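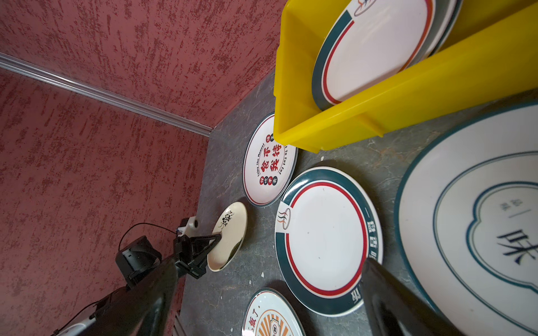

Borrowing plates from the crate library: your questions

We get asked the same things again and again at the Prosance crockery library, so we've put the answers in one place. If yours is missing, ask at the counter or drop us a line. We love talking about plates and it's very hard to stop us!

What is the crockery library?

A big shared cupboard, more or less. You borrow plates, bowls and small dishes for a party, a wake, a street lunch or a family visit, and bring them back when you've finished. We have 2,294 pieces on the shelves at the moment, nearly all of them given by people in the area and by cafés that were closing or changing their look.

Do the plates match?

Some do, and we can put together a full matching set of plain white for up to 200 guests. Most people come in asking for those and go home with the mixed crates, though, and we're thrilled every time. Teal rims next to grey-green ones, a little cream dish with black flowers on it, a plate that tells you to Eat Eat Eat — they look wonderful on a long table together.

Can I ask for particular designs?

Yes, please do. Tell us a colour or a mood and we'll have a rummage. The printed plates with lettering go quickly, especially the ones with "Enjoy The Moment" on them, so mention those early if you've set your heart on them.

How are things packed?

In plastic crates. Dinner plates go in standing on their edges, leaning against the long side, with a tea towel between each pair. We find they travel far better upright than in a stack, and you can flick through them like records. Small dishes and bowls go in last, wrapped, in whatever gaps are left.

How heavy is a full crate?

Heavier than you expect. Two people per crate on stairs, please. If you're coming by bus or bike, tell us and we'll split your order into smaller loads.

Do I have to wash everything before it comes back?

A scrape and a rinse is plenty. Everything goes through our own machine anyway. Please don't use scouring pads on the printed plates, and keep anything with a metallic line out of the microwave. If you aren't sure whether the line is metallic, assume it is.

What if I break something?

Tell us, and bring the pieces back if it's safe to. The first breakage is free. After that we ask for a small contribution, which goes towards dishwasher salt and new crates. Chips count as breakages, but we won't go over your plates with a magnifying glass.

How long can I keep a crate?

Up to 6 days. Longer is often fine outside the summer rush, so just ask.

Can I give you my old crockery?

We'd be delighted. Odd plates are very welcome, and so are single dishes that lost their set years ago. We can't take anything cracked, or glasses of any kind (no room). Joonas Lindqvist looks after donations and will happily come out to Prurkemden with the van if you have more than one box. In March he came back from a single house clearance with 264 saucers, so we're all right for saucers for now.

Are you open all summer?

We close for a stocktake on 23rd July and open as normal the day after. Crates due back that day can be left with the Butkienė bakery next door, who have kindly offered to keep them behind the counter until we reopen.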